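Garra de mão Tumerska: folga nos dedos, troca das almofadas e novo zero

A garra voltou a dar leituras de abertura inconsistentes em julho. Fechada, o encoder marcava 179 numa tentativa e 186 na seguinte, sem que eu tivesse mexido em nada. Sete contagens de diferença é demasiado para um curso tão curto.

Comecei pelo mais barato, que é o cabo. Trocado, mesma coisa. Passei às articulações. Cada dedo roda sobre parafusos de cabeça redonda e o do lado direito tinha jogo axial que se sentia com a unha. Desmontei, limpei o trava-roscas velho com acetona, voltei a montar com uma anilha de 0,1 mm. Aperto à mão até encostar e depois um oitavo de volta - mais do que isso e o dedo prende a meio do curso.

As almofadas também saíram. A textura estava gasta na ponta e o adesivo tinha escorregado para fora do bordo. Usei as azuis da Rathnayake, cortadas à medida do dedo, coladas com fita acrílica e deixadas sob grampo 40 minutos. Convém desengordurar o metal antes; da primeira vez não o fiz e descolou uma ao segundo dia.

Depois disto é preciso refazer o zero. Fechar sem objeto, gravar, abrir até ao batente, gravar. Repito 20 ciclos e só aceito se a dispersão ficar em uma contagem. Ficou.

A verificação final faço-a em casa, com objetos de formas e rigidez diferentes espalhados numa mesa: caixa de cartão, um saco de plástico, tecido dobrado. Garra bem aberta na aproximação, para ver se os dois dedos chegam simétricos.
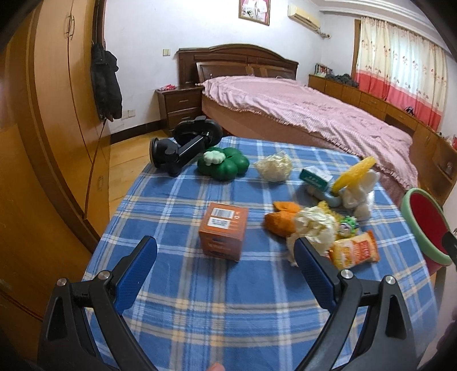 Kalliopi Manolakis escreveu-me a discordar da anilha: no entender dela, o jogo volta em poucas semanas se o furo do dedo já estiver ovalizado, e o correto seria mandriná-lo e meter um casquilho de bronze. Tem razão quanto ao furo. Não o medi. Fica para a próxima desmontagem, com um calibre passa/não passa, e entretanto anoto o zero todas as manhãs antes de ligar o registo.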